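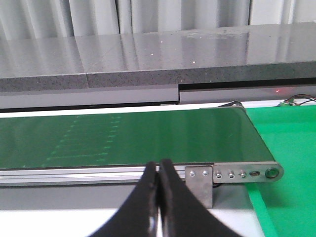 Automation > Components > End Effectors

Integrator Brollix has begun a bench comparison of two-finger grippers for light conveyor work, with results due in December. The first set is the Gimex curved finger in matte black, seen by the wrist camera with its tips nearly touching in front of the belt's aluminum rail. Each set runs 300 picks at three belt speeds.

Tagged: Grippers, Machine Vision
3 min read

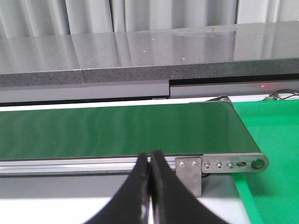 Camera placement is fixed for all runs, and Brollix is testing two Sokol controllers against the same wrist view. Calibration uses features that stay put on the conveyor. The two round screws on the steel bracket and the axle hole at the end of the roller plate serve as reference points, and the dark green belt is left empty while they are located. The controller logs position error after every 126 cycles.

Transfers from belt to tray form the second part of the program. Payload is limited to 900 grams, and a run is stopped after three missed grasps. Flurkitz will supply replacement finger pads.

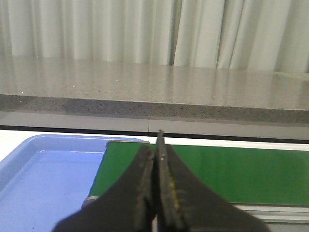
Availability

Brollix plans to release the test procedure and raw logs along with the results. Pricing for the Gimex fingers has not been set.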